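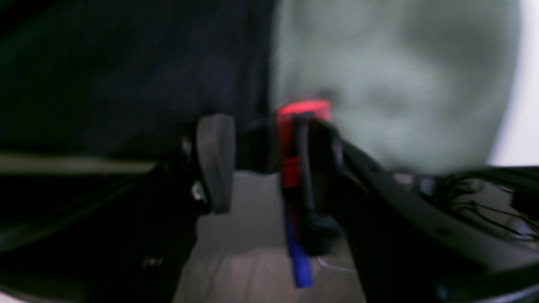
Open Day at the Dela Peña Robotics Club

So I finally made it out to the student open day at Dela Peña, after two years of promising Marwa Morsy I would come. She coaches the robotics club there and she'd been texting me about it since January. I parked by the gym, got lost in the music hallway, and followed the sound of a drill until I found the right room.

The club had seven projects out, and I'll admit I spent most of my visit at one of them. It's called Weltine (the kids picked the name, and I got three different stories about where it came from), and it's an arm that picks things up and passes them along. The picture at the top is from the small camera down by the gripper, which has hold of something red and cylindrical and a blue stick along with it. Pretty blurry, but I love that you get the gray finger pad and all the black hardware right up close!

Lovely Galang, a junior, was running the table when I got there. She writes most of the code and talks very fast. The trick, she told me, is knowing how hard to squeeze. Too soft and the thing slides, too hard and you bend it, and they went through a whole bag of drinking straws over the winter finding that out. Their log had 1,576 grip attempts in it, every single one typed in by a student, with notes like "no" and "NO" and "better??" next to them. I could have read that log all afternoon.

They let visitors drive it too. I got a turn with the controller and was terrible. Left on the stick is right on the arm if you're standing where I was standing, and a boy of maybe nine had to talk me through it. He'd already had four turns.

Across the room Ronaldo Aquino had the Drivari, a little line-following cart that he built for nearly $70, mostly out of parts from old printers. It did two clean laps and then went under the snack table. He got down on his hands and knees and fetched it, put it back on the tape, and kept right on explaining the sensors to my neighbor's kids, who I ran into by the door.

The other Lovely, Lovely Pangilinan (they go by Lovely G. and Lovely P., and both answer to either), is in charge of getting the team ready for the Zarkham meet. That's the big one for them. She showed me the practice schedule taped up by the sink and it is a LOT of evenings. They need $200 more for the entry fee and the van, so there was a jar out, and banana bread next to the jar. Good banana bread, too. I had two slices and put in for three.

A few notes if you're thinking of going next time. Use the side entrance, the front one was locked. Bring cash. The room gets warm, so don't wear the sweater I wore. And go early if your kids want to drive Weltine, the line was out the door by the time I left and Marwa was handing out numbers on sticky notes.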